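**Ticket 231 - gripper closes short of target on narrow handles**

Opened by: Eilidh Forsyth
Opened: January 5, 2018
Machine: Skimari arm, bench build, two-finger gripper
Status: closed, one item carried over

**Symptom**

Close command to full grip stops early. Log shows position 172 against a target of 231, no fault raised, motor current normal. Wide objects are held. Anything thinner than a broom handle is touched on one side only and slides when the arm lifts.

**Tried so far**

1. Power cycle of arm and controller. No change.
2. Swapped the Hustov servo lead for the spare. No change.
3. Re-ran homing with the fingers off. Position reaches 231 every time.
4. Fingers back on, same screws. Stops at 172 again.

Steps 3 and 4 put the fault in the fingers or their mounting and clear the servo. The printed fingers are the March set, scaled up slightly from the Villanueva drawing to clear the wrist camera. I did not change the pivot spacing when I scaled them, so the heels meet before the tips do. Filed both heels back until a strip of card passed between them at full close.

Position now reaches 231 with the fingers fitted. Next job was the approach test, open gripper, descend over a handle, stop, check the gap from the wrist view before closing.

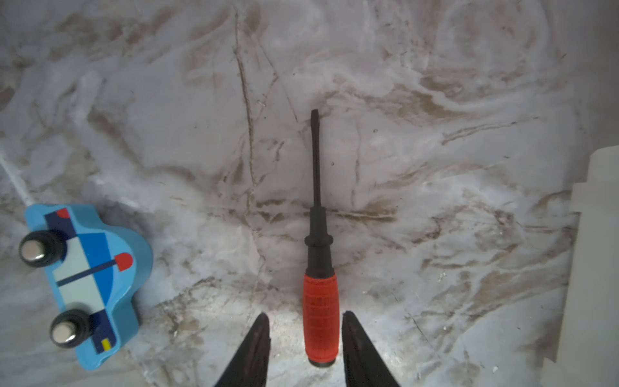 Centring is a separate problem from the stop position and I want it kept separate in this ticket. The offset in the config was measured with the old fingers and had been left alone. For the approach test I used the flathead, blade pointing away from the gripper, and the pass condition was the red grip sitting in the open gap with a finger on either side. Met, so the offset stays as it is. The marbled top is a poor background for the edge finder, as the veins return false lines, and I have raised the threshold to 70 for this surface only. Do not copy that value to the other bench.

**Close and lift**

First attempt: closed, lifted, dropped at the top of travel. Grip force was still at the reduced value from step 3. Restored it to 900 in the config and repeated. Held through the lift and a slow wrist turn. Repeated with a pencil and with the thin Hitwood chisel. Pencil held. Chisel rotated in the grip but did not fall.

**Changes made**

- Finger heels filed, both sides
- Grip force restored to 900
- Edge threshold 70, this bench only
- Homing routine unchanged

**Carried over**

Chisel rotation. The pads are smooth and the contact patch is short. Will try rubber sheet on the inner faces before reprinting anything. If the fingers are reprinted, correct the pivot spacing in the model first - the filed pair is a repair and should not be measured for a new drawing.

E.F.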